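Contact Tasks with a Pointing Hand: Key Pressing from a Head-Mounted View

Course handout, Unit 10
Posted 16th April by the Lozano Teaching Lab
44 shares | 2 comments

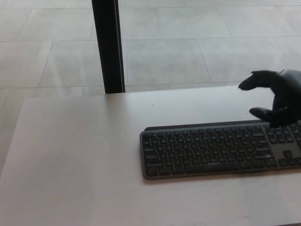

Fig. 1. Black robotic hand with index finger extended over the right part of a desktop keyboard, head camera view.

1. What this unit covers

The last unit dealt with grasping, where the fingers close around an object and small errors in position are often absorbed by the grip. Pressing a key does not work that way. The fingertip has to arrive over one small target, move down a short distance, and come back up without touching the keys on either side. The unit follows the Pretcombe method, which learns this motion from human demonstrations and uses only the head camera and the joint readings of the arm and hand.

You should read the Remamden notes on imitation learning before the lab. The terms "policy," "action chunk" and "rollout" are used here as they are defined there.

2. Why a keyboard

A keyboard is cheap, flat and easy to replace. It also reports its own contacts. When a key goes down, the computer logs which key it was and when, so the lab does not need a force sensor or a person with a score sheet to decide whether a press was correct. Few household objects give a label that clean.

The difficulty is in the size of the target. On a low-profile keyboard the keys are shallow and close together, and dark keycaps with faint legends give the camera little to work with. The method does not try to read the legends. It learns the layout of the keyboard as a whole and places each key relative to it.

3. Hand posture

Look at the posture of the fingers in Fig. 1. The index finger is extended, the thumb is bent down toward the keys, and the remaining digits are folded into the palm. Folding the digits takes them out of the way during the press, and it also cuts down the number of joints the policy must control. In the Pretcombe setup the three folded digits are held at fixed angles for the whole trial. The policy outputs motion for the arm, the wrist, the index finger and the thumb.

The thumb is a known source of trouble. If it curls too low it can strike a key before the index finger does. The log will then show a wrong key even though the index finger was on course. When you review your own trials, check the thumb first.

4. Data collection

An operator wearing a tracked glove drives the hand. Each demonstration starts with the hand raised clear of the keys and ends when it is raised again. The training set for this unit has 22 demonstrations for each target key and covers 10 target keys.

Between demonstrations the operator shifts the keyboard on the desk. This matters more than it seems. An early version of the set was recorded in February with the keyboard taped down, and the policy trained on it learned a fixed arm path and paid almost no attention to the camera. Moving the keyboard by the width of a key was enough to make it miss.

Some demonstrations place the keyboard partly outside the camera view. These are kept. A head camera will often lose part of an object, and a policy that has only seen complete keyboards tends to drift when one end is missing.

5. The two-stage press

The method splits each press into two stages.

Approach. The policy moves the hand until the fingertip is above the target. It predicts short chunks of motion and looks at a new camera image after each one.

Press. The arm is held still and only the index finger moves. The chunk is run to the end without a new image, as the hand now hides the key from the camera.

The switch between stages is made by a small classifier that takes the same inputs as the policy. If it switches too early, the finger comes down between keys. If it switches too late, the hand hovers and the trial times out. Both failures appear in the logs, and you will be asked to tell them apart.

6. Result

Each trained policy was given 44 trials with the keyboard in positions not used in training. The two-stage policy pressed the right key more often than the single-stage one, and most of the gain came from fewer neighboring keys being struck. Time per press was slightly longer. The full tables are in the Flellano report, section 2.

The result has limits. All trials used one keyboard model on one desk surface. Lighting was kept steady. The method has not been tested on key sequences, where the hand must travel from one key to the next without returning to its start posture.

7. Before the lab

Read sections 4 and 5 again and bring a written answer to the following.

In the press stage the camera image is ignored. Describe one change to the hardware or the camera position that would let the policy use vision during the press, and state what it would cost in calibration time.

Lab logs are due one week after your session. Submit the raw key log along with your notes, and mark any trial in which the thumb made contact.

Related items
Unit 9: Grasping with a Five-Finger Hand
Unit 11: Key Sequences and Recovery from Errors
Remamden Notes: Imitation Learning Terms
Flellano Report: Tables and Trial Logs
Glove Calibration Checklist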